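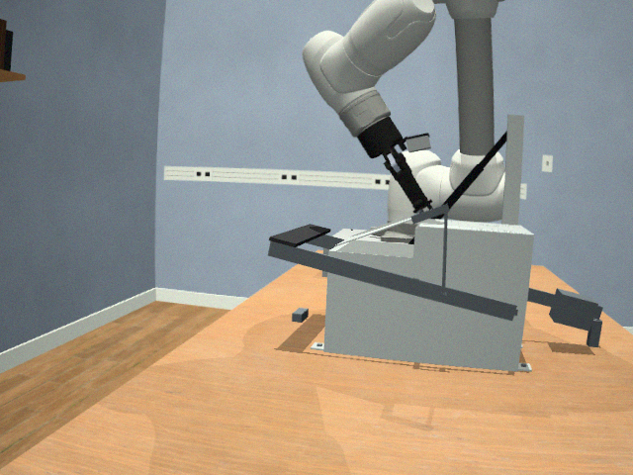 Go to the drying kiln first, was Snædís Riis's advice, before the crowd gets there and the little room fills up. I wish I had listened! I went straight to the saw like everybody else, and by the time I reached the kiln at Eskildsen there was a line out the door and halfway across the yard.

Still, what a day. Starnton is a small town and the sawmill is the biggest thing in it, and once a year they open the gates and let people wander. I'd driven past the log piles so many times on the way to my sister's, always meaning to stop, and on October 13, 2018 I finally did. Free entry, free coffee, parking in the field behind the mill (bring boots, the bottom half was mud).

**The yard**

You start among the logs. Oak, ash, larch, and one enormous elm that had been lying there since the spring and wasn't for sale, though plenty of people asked. Huw Rosser led our group and he is a wonderful talker. He had us smell the fresh ends of the oak and then the larch, and I could tell them apart with my eyes shut by the third try. He showed us how the ends are painted with wax so they don't split, and how the sprinklers are left running on the pile in a hot summer. Somebody's little boy wanted to know how old the elm was, so they knelt down together and counted rings and stopped at 87, where the center had gone soft. Huw let him chalk the number on the end.

**The saw**

Next came the big bandsaw, and I could have stood there until dark. Ear protection at the door, yellow line on the floor, stay behind it. The log rolls onto the carriage, gets turned a couple of times while the sawyer looks it over, and then the first slab comes off and you see the inside of a tree that no one has seen before. It's so quick! Blade changes happen every few hours, more often with oak, and there is a whole side room for sharpening where Blair Mackay had a blade up on the bench and was going around it tooth by tooth. I asked how he knows when it's dull. He said he hears it from the parking lot.

They do quarter-sawing here too, which wastes more wood and takes longer but gives you boards that stay flat. I had read about it and never quite understood it until Huw cut an apple in wedges on an upturned crate and passed the pieces around. Now I get it completely, and I've explained it to three people since.
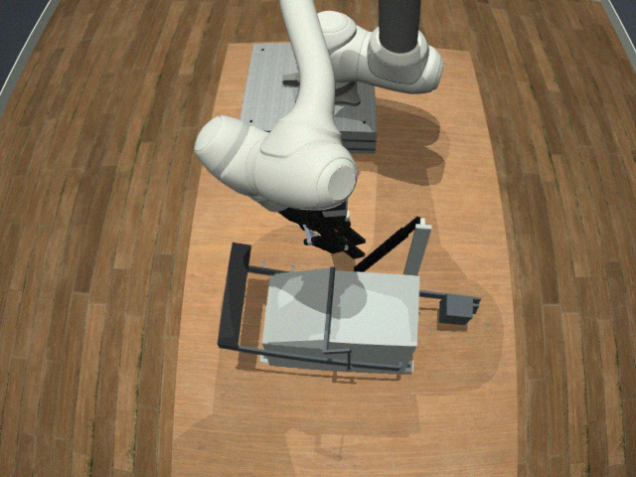

The kiln was the next stop, once the line had gone down. It's warmer than you'd guess and smells a bit like vinegar, and the boards sit stacked on thin sticks so the air can move between them. The larger chamber takes 980 cubic feet of lumber in one load. Before that the oak has already been outside under a roof for a year per inch of thickness, more or less, which made me feel differently about the price of a table. Ásdís Snorradóttir runs the controls and had saved a box of failures for us to handle: cupped boards, twisted boards, one that had cracked inside like a honeycomb from being dried too fast. That box was my favorite thing in the whole place, and I don't think I'm alone. People kept coming back to it.

**Flooring and finishes**

Upstairs is where the flooring gets made. The offcuts go into narrow strips, nothing under 7 feet gets a full-width board, and you can walk on sample panels in your socks. I did, several times. They had the same oak with oil, with wax, with lacquer and with nothing at all, plus a panel that had been in the mill's front office since it opened so you could see what years of shoes do. The oiled one won me over. Aigars Sepp, from my group, preferred the lacquer and we argued about it very happily all the way down the stairs.
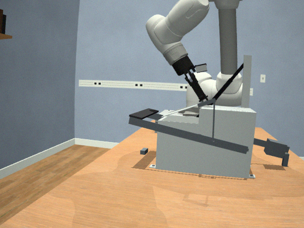

*Lightly grained wood in orange-tan.*

**Food and the shop**

Lunch was from the Hundis van: pea soup, rye bread, and a cinnamon bun that I'd drive back for. The van ran out of buns before one, so eat early. There's a shed of seconds at the far end of the yard with everything marked in crayon, and almost 300 people must have gone through it by the time I got there, but I still came away with a length of ash for a shelf and a bag of kindling.

**If you're going next year**

- The gates open at nine and the saw stops at three.
- Closed shoes only, and they do check.
- Dogs are fine in the yard but not indoors.
- Bring cash for the seconds shed and a strap for the roof rack.
- Sign up for the sharpening demo at the coffee table when you arrive. It fills fast.

The dates usually go up in September on the board by the gate. I've already told my sister I'm staying with her that weekend.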